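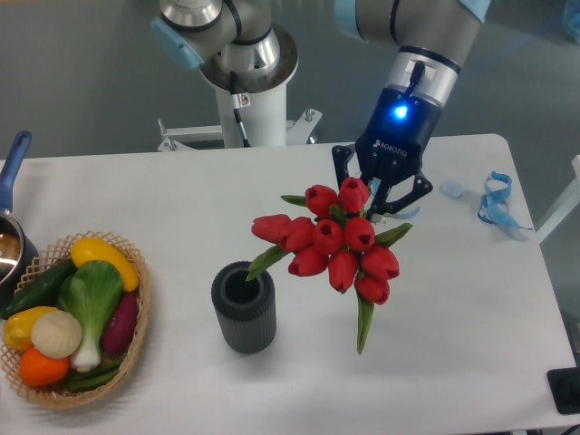
Teaching by hand vs. remote control for a flower task
Forum: Arms and Grippers > Teaching and Demonstrations

fernway77
We have to decide by June how to record demonstrations for a flower and vase task and I would like to hear from people who have done both. One option is hand guiding, where a person stands at the arm and pushes it through the motion. The other is remote control from a second station. I have 100 demos by hand guiding so far. The paths are smooth but the grasps are all over the place. Budget is for 200 more and I don't want to record them the wrong way.

oststead_lab
Remote control. When you push the arm yourself, you feel the contact through your own hands and you fix things the policy will never sense. You also end up standing in the head camera view half the time. With remote control the operator only gets what the robot gets, or close to it.

mudflap
Disagree with the above, at least for stems. I did a season of remote work at Skustimstead and every operator squeezed too hard. No force feedback on our controllers, so they closed until it looked closed. Hand guiding with a separate button for the gripper gave us better grasps than that.

fernway77
The squeeze is what I see too, and mine are hand guided. Which button setup did you use? Ours is a foot pedal, open or closed and nothing in between.

mudflap
Thumb slider taped to the wrist. Ugly but it works. A pedal with two states is your problem, in my opinion. The teaching method comes after that. 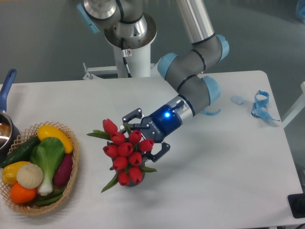
oststead_lab
A slider is fine and I would take it over the pedal. It doesn't solve the camera problem though. If your training images have a person leaning over the table and your test images don't, you have to mask or replay. Replay means running every recorded path a second time with nobody near the arm. So your 200 demos turn into 200 demos plus 200 replays, and some of the replays will fail when the bouquet has shifted.

fernway77
I had not counted the replays. That changes the schedule.

bracketeer
Question from someone newer to this. Do you reset between demos by hand or have the arm do it? At Jekstead we were told to make the arm undo the task and record that as a second task. It sounded like free data but the undo motions were poor and we threw most of them out.

mudflap
By hand. Always by hand.

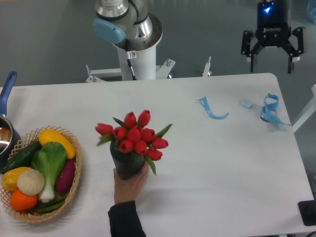 oststead_lab
Resets need a written rule, whoever does them. Ours says where each object starts, how far it may move, and that the gripper is parked open before anyone reaches in. The last part matters more than people think. With the fingers spread and the gripper well off to the side, as it is with the vase in hand here, a person can pick up the vase and turn the flowers without bumping anything. I also cut the reset out of the episode. Mark the end when the task is done, and don't let the recording run on into somebody's sleeve.

bracketeer
We left the resets in and labeled them. You can always drop them later. You can't get them back if you never saved them.

oststead_lab
You can, but then someone has to do the labeling. We had a folder from Bühler that sat for months over exactly that.

mudflap
Also vary the side stuff. If the basket is always on the left, the policy may use it as a landmark. Move it a little every few demos.

fernway77
I would rather leave the basket alone until the grasp works. One change at a time.

mudflap
Then you will be recording twice. Your call.

fernway77
Plan for now: swap the pedal for a slider, do a small batch by hand guiding and a small batch by remote, same start positions for both, and train on each separately. If remote is no worse on the grasp I will go with it and skip the replays. Will post numbers.

oststead_lab
Use the same operator for both batches or you will be comparing people.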